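Registry Project Puts Overdue Trial Results Back on the Map

2018-03-27

A research group in Dondbridge has finished a project that anyone who has ever waited on the outcome of a medical study will be glad to hear about. The team went looking for clinical trials that had ended without a public summary, wrote to the people in charge of each one, and asked them to post what they had found. A surprising number of them did!

The project, called Erko, began in November with a list of 871 completed trials, all of them at least two years past their finish date. Only 528 had any results in a public registry when the work started. By the time the group closed its books this month, the count had gone up to 614 - a bigger jump than the researchers had dared to hope for, and one that came from little more than polite email and a good deal of patience.

Most of the trials were small. They covered asthma, sleep problems, wound care, joint pain and a long tail of other conditions, and many had been run by hospital departments with no staff assigned to registry work. In their report, the researchers write that silence was often a matter of lost passwords, changed jobs or a form that had been started and then left half done. Sponsors who got a direct message naming the trial and linking to the right page were quick to respond, in some cases on the same day.
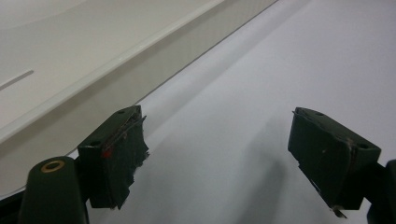
Two dark green gripper fingers with an open gap between them. The left one is torn along its inner edge.

The group also built a free tool, Filip, which reads registry entries and flags the ones that have passed their reporting date. Users can sort by condition, by country or by sponsor, and can sign up for a notice when a trial they care about gets an update. Patient groups tested an early version over the winter and asked for plainer wording on the status labels, so "results pending" has been split into "not yet due" and "overdue" - a small change that makes the pages far easier to read.

One of the nicest parts of the story is how sponsors have joined in. Deronex, a drug maker with 3 trials on the original list, posted summaries for all of them and has since added a page to its website where readers can look up the status of every study it has paid for. The company says it will also write a one-page summary in everyday language for each new trial.

There is still plenty to do. More than 200 trials on the list have nothing posted, and for some of them the team could find no working contact at all. Those entries will stay in Filip, marked as overdue, in the hope that someone who worked on them comes across the page and gets in touch.

A second round is already being planned, this time with trials of medical devices, and the group wants to check the quality of the posted summaries as well as whether they exist. The full report and the list of trials are free to download from the Erko website, and corrections from sponsors are welcome at any time.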